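Inicio | Cuaderno | Pinzas | Cámaras | Archivo | Contacto

Cuaderno de taller – banco de sutura
04/08/2019

Domingo, y sin embargo aquí estoy, porque entre semana el banco lo tiene siempre alguien y quería comparar las dos pinzas sin prisas. Heriberto me dejó montada la Kollotura el viernes por la noche (¡gracias!) y la Burkent ya estaba calibrada de antes, así que he podido empezar casi directamente. Casi, porque el controlador de Hourani se negó a arrancar dos veces con el error 266, el de siempre, y hubo que desenchufar todo y esperar. Lo apunto otra vez por si a alguien le da por mirarlo de una vez.

Lo que quería saber: si la quijada dentada sujeta mejor el hilo negro que las lisas, y cuánto se pierde en el agarre de la aguja. Con la Burkent (las dos quijadas lisas) el hilo se me escapaba en cuanto tiraba un poco en oblicuo. Agarra bonito, suelta limpio, pero para apretar el nudo es un suplicio y hay que volver a coger el cabo una y otra vez.

Con la Kollotura, que lleva el rayado en rombos solo en la de arriba, la cosa cambia mucho. El hilo se queda donde lo dejas. A cambio, noto que la aguja gira un poco si la cojo cerca de la punta de las quijadas – hay que meterla más adentro, hacia la articulación, y entonces ya no veo bien lo que hago con la cámara de muñeca.
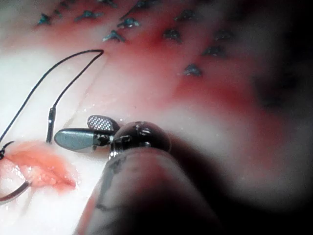

Y eso me lleva a la cámara, que es lo que de verdad me tiene de mal humor. El enfoque está puesto para el tejido y la pinza sale medio borrosa, con lo cual calcular la profundidad a la hora de ir a por el hilo es un poco lotería. Teodoro dice que con el soporte de Endby se puede retrasar la óptica lo justo para tener las dos cosas nítidas. Yo no lo veo tan claro, pero lo probamos. También hay demasiado brillo: con la superficie mojada la luz rebota y me lava el blanco justo en la zona donde quiero ver los pliegues. Bajé la exposición de 880 a 70 (unidades del programa, no me preguntéis cuáles) y me pasé tres pueblos, no se veía nada. Habrá que buscar un punto intermedio, o un difusor, o las dos cosas.

Otra manía mía: los bucles. Cuando dejo el hilo con mucha holgura se levanta en un arco y se dobla en pico, y al acercarme con la pinza nunca sé si está delante o detrás. Con una sola cámara no hay manera. Para la próxima lo dejo más corto antes de volver a por la aguja.

El registro del brazo se guardó en la carpeta compartida, 3.464 líneas, sin cortes. Heriberto, si puedes, mira los picos de corriente al cerrar la Kollotura, que a mí me sonaba forzado el cierre, un clic que no me gusta nada.

Pendiente:
– pedir a Teodoro el soporte de Endby
– repetir con la Burkent y el hilo más corto, para que la comparación sea justa
– limpiar bien el rayado (¡con cepillo blando!)
– decidir en septiembre con cuál nos quedamos; hoy por hoy yo votaría Kollotura

Cierro, que tengo hambre y el controlador vuelve a pitar.

Compartido 3 veces | 2 comentarios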